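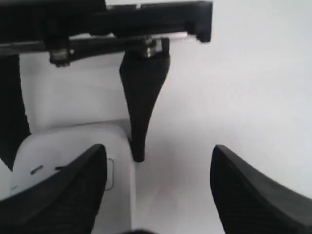

카라스코, 2026년 5월 13일 수요일

유령 소리 녹음하는 법, 그리고 그게 보일러였음을 확인하는 법

포멘 여관 2층 복도에서 밤마다 누가 걸어 다닌다는 이야기는 꽤 오래됐다. 나도 거기서 나흘을 잤고, 발소리를 분명히 들었다. 둘째 날 밤 발소리의 주인은 화장실을 찾던 나였다. 녹음 파일을 세 번 돌려 듣고서야 알았다. 그 뒤로 지키게 된 순서를 적어 둔다. 장비는 비싸지 않아도 되고, 인내심은 좀 비싼 게 필요하다.

준비물

녹음기 두 대. 한 대만 가져가면 반드시 후회한다. 나는 그란덴 중고를 쓰는데 버튼이 뻑뻑한 것 말고는 불만이 없다. 휴대전화로도 되지만 새벽에 알림이 울리면 그 부분은 통째로 버려야 한다.
새 건전지, 종이 수첩, 볼펜, 손목시계.
두꺼운 양말. 슬리퍼는 금지.
바스락거리지 않는 간식. 감자칩 봉지 소리는 녹음으로 들으면 상당히 악마적이다.

1. 낮에 먼저 간다

해가 있을 때 건물을 한 바퀴 돌면서 소리 나는 것을 전부 적는다. 냉장고, 환풍기, 헐거운 창틀, 배수관, 옆집 개. 마룻널은 하나씩 밟아 보고 삐걱거리는 자리를 약도에 표시한다. 보일러가 언제 켜지고 꺼지는지는 주인에게 물어본다. 유령 이야기는 이때 묻지 않는 편이 좋다. 어느 방에서 무슨 소리가 난다는 말을 듣고 나면 귀가 그 방에서 그 소리를 만들어 내기 시작한다. 이야기는 다음 날 아침밥 먹으면서 들어도 늦지 않고, 대개 그때가 더 재미있다.

2. 녹음기를 놓는다

한 대는 문제의 장소에, 다른 한 대는 벽 하나를 사이에 둔 곳에 둔다. 바닥에 직접 놓지 말고 접은 수건 위에 올린다. 자동 음량 조절 기능은 끈다. 켜 두면 기계가 조용한 구간을 억지로 키워서, 아무 일도 없는 복도에 숨소리 비슷한 것이 깔린다. 초보자가 올리는 '숨소리' 파일의 상당수가 이렇게 태어난다.

두 대를 모두 켠 다음 손뼉을 한 번 크게 치고 시각을 말한다. 나중에 두 파일을 맞출 때 기준점이 된다. 멋쩍더라도 큰 소리로 해야 한다.

3. 자기 소리에 이름표를 붙인다

기침을 했으면 "기침, 나"라고 말한다. 의자를 끌었으면 "의자, 나". 배에서 소리가 났으면 그것도 솔직하게 말한다. 체면을 지키느라 넘어간 꼬르륵 소리가 한 달 뒤 '낮은 남자의 신음'으로 돌아오는 경우를 나는 직접 겪었다. 속삭이는 것은 절대 안 된다. 속삭임은 파일 안에서 전부 유령이 된다.

4. 10분 동안 가만히 있는다

본격적으로 시작하기 전에 10분짜리 기준 녹음을 따로 만든다. 말하지 않고, 움직이지 않고, 질문도 던지지 않는다. 이 파일이 그 집의 평소 목소리다. 지루해서 다들 건너뛰는데, 건너뛴 사람의 자료는 나도 건너뛴다.

5. 듣는 건 다음 날 한다

새벽 네 시의 귀는 믿을 것이 못 된다. 자고 일어나서, 밥을 먹고, 헤드폰으로 듣는다. 이상한 소리가 나오면 시각을 적고 두 번째 녹음기의 같은 지점을 확인한다. 양쪽에 다 있으면 건물 전체에서 난 소리일 가능성이 높고, 한쪽에만 있으면 그 기계 바로 옆에서 난 소리이거나 기계 자체의 잡음이다. 어느 쪽이든 낮에 만든 목록과 기준 녹음부터 대조한다.

남에게 들려줄 때는 무슨 말로 들리는지 미리 알려 주지 않는다. "'나가'라고 하는 것 같지 않아?" 하고 물으면 누구나 그렇게 듣는다. 같은 파일을 설명 없이 플렐루스 게시판에 올렸더니 '나가', '사과', '다나까', '문 닫는 소리'가 나왔다. 정답은 문 닫는 소리였다.

6. 원본은 건드리지 않는다

잡음 제거와 증폭은 사본에만 한다. 필터를 여러 번 걸면 어떤 소음이든 말을 하기 시작한다. 파일 이름에는 장소와 녹음기 번호만 적고, '비명_진짜_최종' 같은 이름은 마음속에만 둔다.

그래도 설명되지 않는 소리가 남으면 '미확인'이라고 적고 같은 조건으로 다시 간다. 내 수첩에는 미확인이 두 건 있다. 하나는 11월에 포멘에서 녹음한 짧은 금속음이고, 다른 하나는 글씨를 너무 급하게 써서 뭐였는지 읽을 수가 없다. 금속음 쪽은 난방이 꺼지는 여름에 다시 가서 확인할 생각이다.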